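### 4.2 Partisan cues and recall of local candidates

The second set of models turns from turnout to candidate recall. Respondents in the Korell panel were asked to name any person standing for the district council in their ward, without a list in front of them. An answer was coded as correct if it matched a name on the ballot, allowing for spelling errors and for the use of a surname alone. Coding was done independently by Mondal and Psarras, and disagreements were settled by Spanos, who had no access to the treatment variable.

Of the 564 respondents who completed both waves, 317 gave at least one correct name. Recall was higher in wards where a sitting councillor was on the ballot, as earlier work on low-information elections would lead us to expect. It was also higher among homeowners and among those who had lived at the same address for more than five years. Neither result depends on the choice of link function. 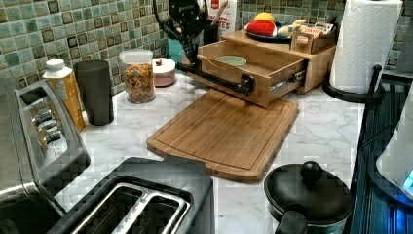 The treatment consisted of a single mailed leaflet. In the partisan condition the leaflet carried the party name of each candidate; in the plain condition it carried names and street of residence only. All other text was held constant, including the polling hours and the address of the district office. Leaflets were printed in one run and mailed from Nultska in the second week of May, so that delivery dates would not differ between conditions.

We estimate the following model by ordinary least squares, with standard errors clustered by ward:

*Recall(i) = a + b1 Partisan(i) + b2 Incumbent(w) + b3 Partisan(i) × Incumbent(w) + c X(i) + e(i)*

where *X* holds age, sex, education, tenure and self-reported interest in local affairs, all measured in the first wave. The coefficient of interest is *b3*. If party labels stand in for personal knowledge, their effect should be weakest where voters already know the councillor, and *b3* should be negative.

The estimate is negative in every specification. It loses significance at the conventional level when the Pelton wards are dropped. These wards returned their councillors unopposed at the previous election, and their residents had therefore gone longer without a contested campaign. We report results with and without them and draw no strong claim from the difference.

**Figure 3.** Coefficient estimates for *b1*, *b2* and *b3*, full sample and sample without the Pelton wards. Bars show 95 percent confidence intervals. Values are listed in Appendix C.

A possible objection is that respondents in the partisan condition kept the leaflet and read names from it during the interview. Interviewers recorded whether the respondent appeared to consult printed material. Excluding the interviews so marked leaves the sign of *b3* unchanged and moves its size only slightly. The check is imperfect, as the interviews were held by telephone and the record rests on what the interviewer could hear.
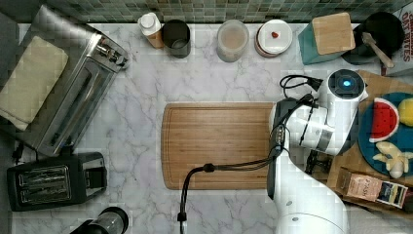

Attrition is a more serious concern. Between waves the panel lost 184 respondents, and those who left were younger and less interested in local affairs than those who stayed. Loss did not differ by condition, so the comparison between leaflets is not biased on this account. The level of recall, however, is probably overstated for the district as a whole. We reweighted the second wave to match the first on age, education and tenure (Konstantinidis and Cunha's procedure, described in Section 3.4). The weighted models give a smaller main effect of the partisan leaflet and an interaction of similar size.

Finally, we tested whether the effect differs by party. Cell sizes are small for the two independent lists, and we combined them into one category. No difference between categories reaches significance. Section 4.3 takes up the question of whether correct recall in the second wave predicts reported vote choice.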